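**From:** Dorottya Dobos
**To:** kitchen-and-wash list
**Date:** 18 Jun 2025
**Subject:** Re: What happens to the wash-up shift?

Aranka Kocsis wrote:

> I've heard three versions of this now. One is that the robot at Brutberg takes over the whole wash-up in July, one is that it only does trays, and one is that it's a demo and goes away again. Which is it? There are 12 of us on that rota and people are asking me whether to hang on to their late shifts. Also, who is supposed to look after the thing when it gets stuck?
>
> Aranka

Hi Aranka, hi all,

Good questions, and I'm glad you put them on the list where everyone can see the answers!

It stays. From July it takes the sorting step for the children's crockery at Brutberg, meaning cups and trays onto the rack and off again. Pots, pans, knives and anything greasy stay with us. The 12 names on the rota stay as they are, and so do the late shifts. What shrinks is the two hours after lunch when somebody stands bent over the counter picking up small cups one at a time (my back is already celebrating).

I spent a morning over there with the Gramier people and I have to say I loved it. They've marked out the work area with blue tape in big squares, and we talk about everything by square now: "rack in lower right, tray in upper left." It sounds silly until you try to explain to someone across a noisy room where a cup should go!

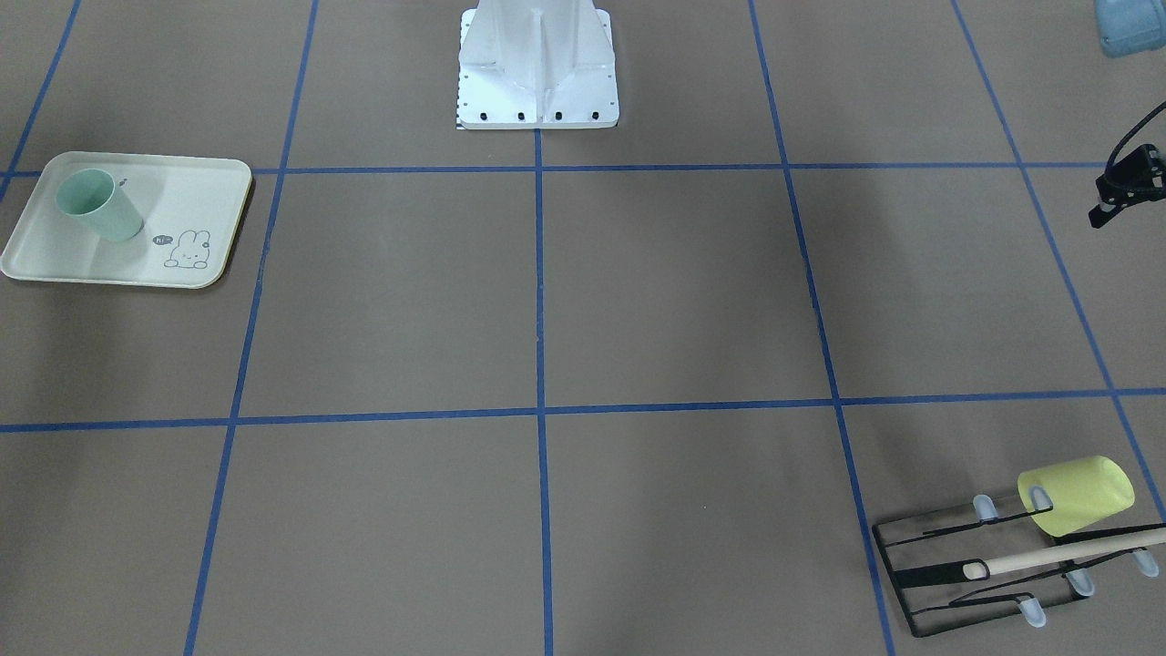

*The taped area at Brutberg, with the bunny tray and green cup on one side and the rack with the yellow cup on the other.*

As for who looks after it: we do, and we get trained and paid for it. Each shift will have one person as "cell lead," which is 9 hours of training spread over three weeks. You learn to stop it, clear it, restart it and move the rack back to its square. I'd never touched anything like it before and I was restarting it on my own by the end of the morning. Trulel, the agency, has agreed that the training hours count as normal hours.

Two things I'm less sure about. We handle roughly 2,000 cups a week and I haven't seen it run at that pace yet. And the floor tape will need redoing if we mop the way we do now, so I've asked what Harahap used on their site.

Aranka, would you go first for cell lead? You know that rota better than any of us, and I'd happily sit in with you.

Dorottya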